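Folding dark towels on the bed (quick version)

Updated 1/10/25

Short one today, changeovers at the Murnau flat are back to back. People keep asking how I get the towels to sit flat on the shelf, so, quickly.

Use the bed. Not the floor, not your knee. Put the fitted sheet on first and pull it tight at the corners, shove the pillow up the far end so you have a clear bit of mattress. Few wrinkles in the sheet don't matter.

Before you start

Towels bone dry. Even slightly damp and they'll smell by the end of the week. Black and navy in one pile, whites in another – fluff travels. Run a lint roller over the dark ones, one side is enough.

The fold

1. Lay the towel out, long side facing you. Smooth it from the middle outwards with flat hands.

2. Fold in 3 lengthways. Left side over, right side over that. Edges should meet, if they dont, open it and go again, you can't fix it later.

3. Flatten. Press down the length of it and push the air out.

4. Fold in half, short end to short end. Small hand towels stop here, bath towels get halved once more.

5. Square it up. One hand each side, nudge the edges in till you've got a proper rectangle. Thin towels and flat cloths go out of shape if you grab them by a corner, so pinch both sides at once and keep it level when you lift.

6. Fold facing out on the shelf.

Thick towels

The heavy Tuvley ones won't go in three without bulging. Fold those in 2 lengthways instead and leave the stack short, four high at most or they slide of the shelf.

While you're there

Same fold works for cot blankets and tea towels. Not for fitted sheets, separate page for that. Shirts and anything else hanging about the room – leave till last, they want hangers anyway. Spare cushions off the bed before you start or you'll be folding round them.

If a crease has set in, warm iron, low, no steam on the dark ones. Then fold again from step 1. 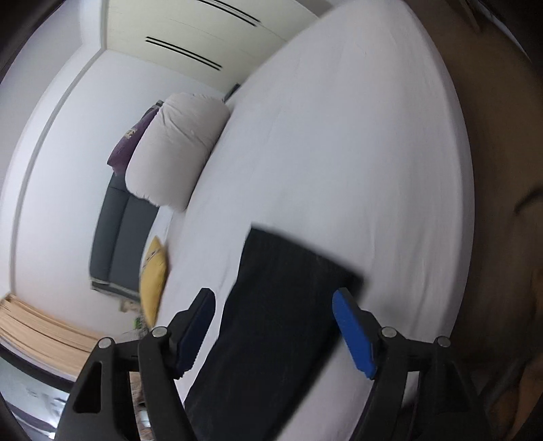

Black cloth laid flat on the white sheet, pillow up at the head end.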